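Forum > Small arms and benchtop cells > Setup and maintenance

Topic: Wrist cam drifting on the Moltier, rack pick keeps clipping

gridmat_dave
Sat 8 September

ok so second weekend on this. Moltier arm, Umali two finger gripper, wrist cam plus one fixed cam. Table has the green grid mat on it, wall behind. Job is plates out of the dish rack, one at a time, set down flat, then put them back. Should be easy.

Rack corner gets clipped on the way in. Not every time. Always the right side though. Recalibrated hand-eye Thursday night, residual looked fine, next morning off again by most of a finger width.

Tried so far
- redid hand-eye, full set of poses
- new finger pads
- slowed approach to 50 percent
- swore at it

This is off the wrist cam moving across the bowl end of the mat

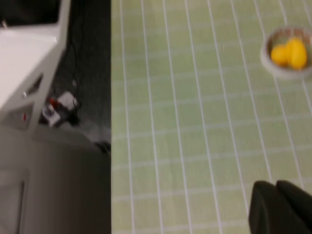

Exposure is on auto at the moment and I know, I know. Haven't locked it becuase the room light changes so much by the arvo. Cam bracket is the printed one that came with the Umali kit, four screws, all felt tight to me. Cable goes down the forearm, zip tied twice, then off the back.

What am I missing?

northlake_rob

Lock the exposure. Auto in a dim room means long shutter, long shutter means your pose estimate is mush any time the arm is moving. I'd put money on that before the bracket.

gridmat_dave

but I'm stopped when I take the pose for the pick. Only moving for the transit. So how does blur get me a miss at the rack?

northlake_rob

How long after stopping? Mine rings for ages with the arm stretched out. Put a 300 ms settle in and see.

saltbush

Disagree with Rob, sorry. Blur gives you scatter. He said always the right side. That's an offset, so something has moved. Printed bracket, I'd bet the screw holes have crept. Same kit here, ours went in November last year, colour of the plastic even changed around the holes. Swapped for the Henach aluminium one and haven't touched it since.

northlake_rob

An offset can come from timing too if you always approach from the same side. Just saying. Costs nothing to try the delay first.

gridmat_dave

fair. Settle delay going in now. Also going to check the rack hasn't been walking. The wire feet don't grip the mat much and it gets a nudge every time it's clipped, so could be chasing my own tail here.

Current layout from the fixed cam, rack pushed back near the wall, plates all up the left half

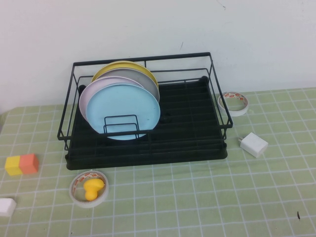
Vinh Trương: how are you locating the rack, fixed cam or taught position? If it's taught and the rack has no stops then none of the camera stuff matters. Screw two little L stops to the bench, rack goes back to the same place every time. We did this at Edville on a tray feeder and half our "calibration faults" went away in a morning.

gridmat_dave

taught. off one corner of the mat grid. yeah ok

Don't want to drill the bench through the mat tho. Double sided tape any good for stops?

Vinh Trương

For a day. Tape creeps when it gets pushed from the same side over and over. Clamp a straight edge to the bench if you won't drill.

saltbush

Tape is fine if you clean the mat first with iso. Been running taped stops since winter.

northlake_rob

what sort of load though. A rack full of plates is not a pen holder

saltbush

Fixtures for small castings, heavier than plates. Clean surface, press it down hard, leave it overnight. People skip the overnight bit.

gridmat_dave

Update, did things in order so I can tell which one mattered.

Settle delay, no real change. Sorry Rob.

Bracket off. Saltbush you were part right, two of the holes are oval. Not heaps but you can rock the cam with a fingernail. Washers under for now, Henach one ordered, part 842 if anyone else is hunting for it, the listing is under adapters not brackets for some reason.

Then straight edge clamped behind the rack, a stop on the right side. Redid hand-eye AFTER the washers. Ran 9 picks with no plates moving, just approach and back out. No clips.
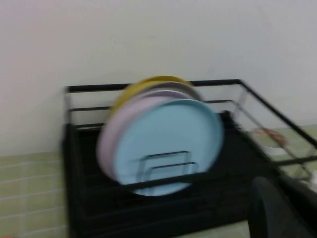

Wrist cam at the rack, blue plate in front. Exposure still on auto.

northlake_rob

still on auto he says

gridmat_dave

tonight!! promise

Vinh Trương

Write the clamp position down somewhere, grid squares from the corner. And recheck the cam after a full day running, washers on printed plastic will bed in and you'll lose a bit of tension. Threadlock won't help you there.

saltbush

What he said. Also only two zip ties on that cable? Give it a proper loop at the wrist. If it goes tight at full rotation it pulls on the cam and that's probably what ovalled the holes in the first place.

gridmat_dave

hm. It does go tight on the last joint when I come in from the right. Will redo the loop tomorow and run the nine again with plates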